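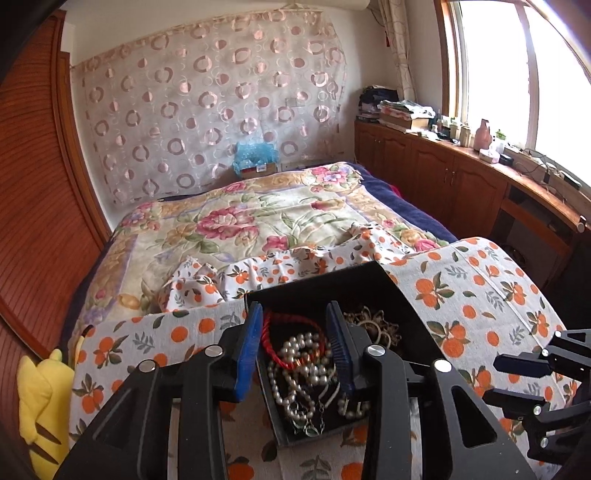
My sister says I should give the whole lot away and be done with it, that anyone who has not worn a bracelet in six years is not going to start in February. She said this on the phone while eating something crunchy. She may be right. She has also told me I'd never use a bread machine, and I used it for most of a winter, so her record is mixed.

I went ahead with the box all the same. It has been on my list since before the holidays, between the bathroom grout and the letter to the insurance people, and the grout is done.

The method comes from the Flukow newsletter, which I signed up for in a weak moment and have not managed to leave. According to Flukow, jewelry gets sorted by "feeling." You take up each piece and wait. If a feeling comes, you keep it. If no feeling comes, it goes. I tried this with the red cord bracelet, the one with the little gold-colored beads. I held it and what I felt was that my knee hurt from how I was sitting on the bed. I don't know which pile that is.

So much for feeling. I fell back on my own system, where the test is whether I would pay to get the thing fixed. By that test I own almost no jewelry.

The pearls are the real trouble. I call them pearls because that is what my aunt called them when she handed them over, and she was a woman who also called her car "practically new" for eleven years. They are silvery white, big ones and small ones, and they have worked themselves into a knot with the red cord so that you can't lift one without the other. How does this happen in a closed box? I did not put them away like that. I am sure I laid them flat. My neighbor blames the box being moved, but it has been in the same drawer since I painted the bedroom, and I have not been shaking the drawer.

The advice for knots in beads is to put a little baby powder on them and work from the outside with two pins. I have now read this in four places, all using nearly the same words, which makes me think one person wrote it once and three people copied. It seems to me powder would get down into the holes and stay there. I also don't own baby powder, and I am not buying a bottle of it to free a necklace I may be giving away. I got one pin out of the sewing tin and went at it for a good while after lunch. Some of the smaller beads came loose toward the end. Then I pulled on a piece that looked like it wanted to come and the middle went tighter than before. I put the pin down and made coffee.

The thin silver chain came next. I say silver, but I have my doubts, as I have about all of it. My mother used to bite things to see. I have never known what she was checking for, and she never once announced a result.

Then the flower. It's the big openwork one in bronze and gold colors, with the pointed petals, and I have gone back and forth on it for years. It came from the Kirkidell market, the summer we stayed out there, and the man at the stall said it was old. They all say that. He asked for more than I had and took what I had very fast, and I've held that against the flower ever since. But it is handsome. I held it up at the window this afternoon and thought it would look well on a dark coat. I don't have a dark coat. I had one. I gave it away the last time I followed a newsletter.

The two rings, if I am going to go on calling them rings, live right by it, the larger one overlapping its front. I tried to remember buying either and could not. The pale gold one, the larger, might be from the drawer at my aunt's. I am not putting them on. Last time I tried a ring from that box on to see, I ended up at the kitchen sink with dish soap and some very bad language.

About selling. I did look into this properly, or at least I sat down with my glasses on. There is an outfit called Trisolmont that sends you a padded envelope, you put everything in it, and they mail you an offer. Their page says people are paid up to 2,660 dollars for "a typical box of forgotten jewelry." I would like to meet that box. I read down to the small print, where it says the offer is based on weight and that stones, beads and cord are removed before weighing. Beads and cord! Take those out of mine and they would be weighing a flower and a few bits of chain. And if you don't like the offer you pay to get your things back. I closed the page. It has been following me around the internet ever since, with a picture of a woman laughing at an envelope.

The other choice is the Intarasuk shop by the post office, where they restring beads. I called. A very patient person told me it goes by length and by whether you want a knot between each bead, and that mine sounded like it could come to 265 if the clasp needed replacing too. I asked whether people really pay that for beads that might not be pearls. There was a pause and then they said, "People pay it for the person they came from." I thought that was a good line, and I wondered how often it gets used. I said I'd think about it. I am thinking about it, which annoys me.

What I don't believe, and I'll write it down so I can check myself later, is that a tidy jewelry box changes anything. Flukow says you will "dress with intention." I will dress with whatever is on the chair. I don't think I have ever stood in front of the mirror in the morning and thought, if only those beads were separate. But I notice I've spent from noon until nearly five on this, and I did not mind it as much as I expected. I'd put the orange-print tablecloth under the box so the beads would not roll, and it did its job. That cloth has been more use to me than anything in the box. It needs ironing.

Where things stand tonight, then. The flower stays, pending a coat. The rings stay because I can't be bothered to decide. The chain I will look at in daylight. The slim pale bar thing I have turned over and over and I still can't tell what it was meant to hang from, if it hung from anything. My sister thinks it might be a tie clip. My sister has not seen it.

The red bracelet and the pearls stay together for now, as they seem to insist on it. I may try again with two pins, as the four copied articles say. If it works I won't tell anyone.

Also to do: call insurance about the letter, get stamps, find out how you stop a newsletter when the link at the bottom takes you to a page asking whether you are sure. I was sure. I pressed the button twice. Another one came at six, on the subject of scarves.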